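Taritz Satellite Records

Data card and README

Summary

Taritz Satellite Records is a set of tables describing poker satellite tournaments, in which the main prize is entry to a larger event in place of cash. It covers satellites held at three card rooms, Akico, Warraich and Susov, and records how many entries each one drew, how many seats it awarded, what was done with the money left over, and the point at which play stopped.

The set contains 1544 tournaments and 3717 seat awards. It holds no hand histories and no information about individual players. The release described in this document was closed on 4 July 2019.

Maintainer: Ximena Mansilla
Language of text fields: English
Format: comma-separated text, one file per table, UTF-8
Currency: Canadian dollars throughout

Background

A satellite divides its prize pool by the cost of a seat in the target event. If the pool pays for four seats, the last four players each receive the same prize, whatever the size of their stacks. The remainder, where there is one, is usually paid in cash to the next player out, although some rooms add it to the room's next satellite or split it among several players.

These rules are simple to state, but they are recorded in very different ways. Some rooms list only the number of seats. Others list the cash remainder and leave the reader to work out the seats from the buy-in. The tables were put together so that satellites from different rooms could be compared on the same terms, and so that the handling of the remainder could be studied without returning to the paper sheets.

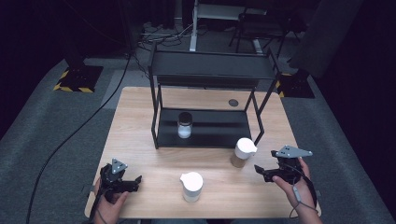
Each tournament is held in the set at two levels. The upper level is the tournament itself, with its buy-in, fee, entries and target event. The lower level is the list of awards made at the end of it, and every award is tied to one tournament by its identifier. Counts of seats should therefore be taken from the award table. The tournament table carries a field for seats advertised, and the two figures do not always agree.

Files

tournaments.csv
One row for each satellite. The file has 1544 rows, not counting the header.

seats.csv
One row for each seat awarded. The file has 3717 rows, not counting the header.

remainders.csv
One row for each cash payment made from the remainder of a prize pool. A satellite with no remainder has no row in this file.

structures.csv
One row for each blind level in each structure sheet. Many satellites share a structure, and the structure is linked to the tournament by the field structure_id.

notes.txt
Remarks carried over from the source sheets where they affect the reading of a row. The remarks have been shortened, and names have been removed.

Fields in tournaments.csv

tournament_id: a code assigned during preparation. It has no meaning outside the set.

room: one of Akico, Warraich or Susov.

target_event: a code for the event to which seats were awarded. Two satellites with the same code fed the same event.

target_cost: the full price of a seat in the target event, including the fee.

buyin: the part of the entry price that went to the prize pool.

fee: the part of the entry price kept by the room.

entries: the number of entries, with re-entries included.

reentries: the number of entries that were re-entries. The field is blank where the room did not keep a separate count. A blank must not be read as zero.

addons: the number of add-ons sold. The field is zero in satellites that did not offer one.

late_minutes: the length of late registration in minutes. The largest value in the set is 90.

seats_advertised: the number of seats promised before the start, where a promise was made.

seats_added: the number of seats paid for by the room to meet that promise.

stop_rule: how play ended. The values are explained in the next section.

structure_id: a link to structures.csv.

Values of stop_rule

elimination
Play continued until the number of players left was equal to the number of seats.

target_stack
A player who reached a set number of chips was awarded a seat at once and left the table. The chips were removed from play or returned to the pool, depending on the room. The treatment is given in notes.txt where it is known.

timed
Play stopped at a fixed time, and seats went to the largest stacks.

agreement
The remaining players agreed to end the satellite early, and the room allowed it. The terms of the agreement are not recorded.

unknown
The source sheet does not say. Users comparing lengths of play should leave these rows out.

Collection

The three rooms supplied tournament sheets directly to the maintainer. Akico and Warraich supplied printed sheets completed at the tournament desk. Susov supplied an export from its own registration software, together with printed sheets for the period before that software was installed.

Printed sheets were typed in twice by different people. Where the two versions differed, the sheet was read again and the correct value entered. If a value could not be read, the field was left blank and a remark placed in notes.txt. No value was estimated.

Names of players, membership numbers and table assignments appeared on many of the sheets. They were not typed in and are not held by the maintainer in any form. The original paper was returned to the rooms.

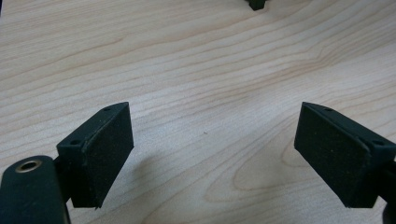

Wood-grain tabletop with two dark gripper fingers, each with a foam pad on its inner face.

Checks

A random selection of 200 tournaments was compared with the source a second time after the tables had been linked. The errors found were corrected. Most of them concerned the fee, which on older Warraich sheets is written as part of a single entry price with the split shown only in the heading.

The following conditions hold for every tournament in the release:

The number of rows in seats.csv is no smaller than seats_added.

The number of re-entries, where given, is smaller than the number of entries.

The prize pool, together with any money added by the room, covers the seats awarded and the cash payments in remainders.csv.

In some satellites the prize pool exceeds the total of seats and cash payments. In those cases the room carried the difference forward. The amount carried is not given as a separate field and may be obtained by subtraction.

Suitable uses

The set is intended for work on prize structures, on the cost to a room of promising seats in advance, and on the relation between the price of a satellite and the price of its target event. It may also be used in teaching. The tables are small enough to be opened in an ordinary spreadsheet program.

Uses for which the set is not suitable

The set should not be used to judge the skill or results of players, as it does not follow any person from one satellite to another. It should not be used to estimate total play at any of the three rooms. Only satellites are included, and each room ran other tournaments and cash games during the same period.

The set is not a guide to current offerings. Buy-ins, fees and rules have changed at all three rooms, and anyone intending to play should ask the tournament desk.

Known limits

Satellites that were cancelled before the first hand are missing from the Akico sheets and present in the Susov export. They have been removed from the latter so that the rooms are treated alike. A user interested in cancelled events will find nothing on them here.

Step satellites, in which the prize is entry to another satellite, are recorded as separate tournaments with separate target events. The set does not show which winners of a lower step went on to play the higher one.

At Warraich a player who had already won a seat could play again for its cash value. Such awards are listed in seats.csv with the value "cash_equivalent" in the field award_form. They count as seats in all totals given in this document.

The colour codes used on the Susov structure sheets to mark breaks were lost in copying. Break times have been restored from the level times where possible and are otherwise blank.

Terms of use

The tables may be copied and used for research and teaching, provided that the source is named. Commercial use requires written permission from the maintainer. The three rooms have agreed to release on these terms and bear no responsibility for errors introduced in preparation.

Suggested wording for acknowledgement: Taritz Satellite Records, maintained by Ximena Mansilla.

Corrections and later releases

Corrections should be sent to the maintainer in writing with the tournament_id, the field concerned and the grounds for the change. Corrections accepted before the end of August will be included in the next release. Identifiers will be kept from one release to the next, and the identifier of a withdrawn row will not be used again.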